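Cutthorpe Kitchen & Home – members' newsletter, 1/7/19

Hello all. Quick one this month, printer's playing up and I've still got the raffle to sort.

Thanks to everyone who sent in bits for the worktop piece. More than I could fit! 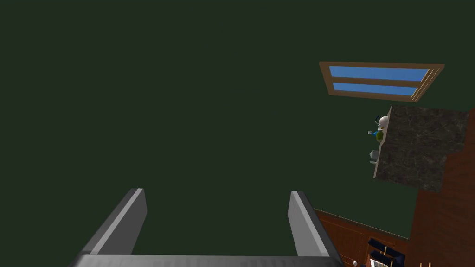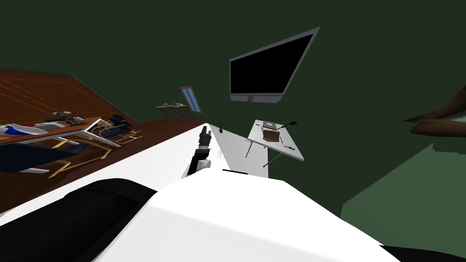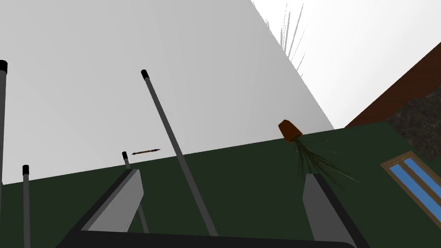
Choosing a worktop, then. Saskia Bolger has finally done hers after putting it off since December, and she says get samples home before you pay for anything. Shop lights lie. Her first pick was a Stekard one, lovely in the showroom, looked like wet cement next to her units. Went for a speckled granite in the end. If you like that black and grey fleck, the last picture has a wedge of something similar next to a dark green top, and I'd say the two sit together well – the fleck hides crumbs, the plain green wont. A long white top like the one in the second picture is smart but Huia Bolger had one for years and says tea, beetroot, turmeric, forget it. Wipe straight away or live with it.

Prices. Ebony Trevaskis got two quotes for the same run, 644 and 1137 pounds, and the dearer one didn't even include the sink cut-out. So ask. Ask about delivery as well, and who takes the old top away, Vaughan Dunstan had his leaning on the garage for weeks.

Oiling wood tops – thin coats, 3 of them, leave overnight between. Don't slap it on. Kiner oil is fine, so is the cheap stuff.

Next month is taps. Asanka Munshi has 25 tile offcuts to give away, first come first served, ring befroe you turn up. Subs due please.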